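Section 4. Living with the Drive Station

This section is for the people who used to swap drives by hand at the Nalmont refurbishing shop and who now share a bench with the Pimari cell. Your wrists will thank you. Your job title is still being discussed.

4.1 Before you start a batch

1. Log in with your own badge. The Urio job list records who started each batch, and it has a long memory.

2. Load batch 314 or whatever the list gives you. Do not pick the easy one. It can tell.

3. Check that the drive is seated in its blue caddy before handing it over. The arm will carry a badly seated drive with the same confidence as a good one.

4. Look at the gray bracket before you press Start. A caddy that sits proud of it needs your attention first.
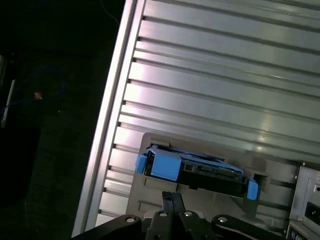

Figure 4-1. Caddy in the gray bracket, not fully home.

NOTE: The old advice was to give it a thump. The old advice is withdrawn.

4.2 While the arm is working

5. Keep your hands outside the marked area. You may point.

6. Watch the line-up between caddy and bay. Pins and board face outward on the underside of the drive and don't care for being scraped along the chassis. If the angle looks wrong, press Pause - you have 60 seconds before Urio calls your supervisor, who will also ask what you paused it for.

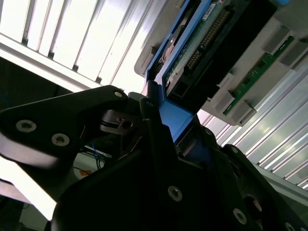

7. Answer the prompt on the screen. "Accept" means you have looked. It does not mean you are tired of the beeping.

CAUTION: Never reach in to help. Twenty years of knowing just how a caddy should feel is useful here, but type it in the Remarks box.

4.3 Open towers

8. Lay the tower on its side with the inside facing up. Make sure the wire bundles lie flat, well clear of the gripper's path.

9. Find the red emergency stop on the pendant before the arm moves. Everyone on shift should be able to hit it without reading this page.
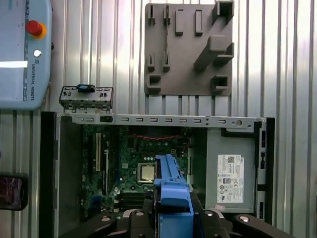

4.4 What is still yours

Sorting, judging and apologizing to customers remain manual. So does anything that rattles. Pristen training form 479 covers the new duties and must be signed before your second shift on the cell.

Leave the bench as you found it. The arm does not sweep.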